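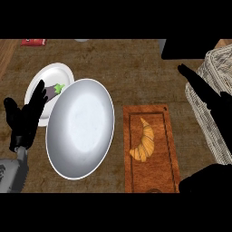
Right hand stops above the cutting board and reports a reach fault

Posted by Gönül Öztürkmen in Simulation and Control

We are running a two-handed kitchen task in Feton. The goal is to place the croissant in the basket. In 8 of 19 runs, the right hand halts before making contact and the controller reports a reach fault. The left hand reports no errors. The step limit is 2000. Please advise which settings should be reviewed.

Ertuğrul Yaman

Please review the collision margin first. Where the margin is larger than the finger clearance, the planner treats the board as an obstacle and stops the arm – the fault message is misleading in this case. Reduce the margin for the board only, and keep the full value for the other arm.
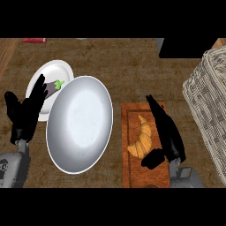 Right gripper over the cutting board, close to the croissant.

Clolari

Raise the step limit. This resolved a similar fault for our team.

Gönül Öztürkmen

The margin was the cause. A higher step limit had no effect. The next 13 runs finished without a fault.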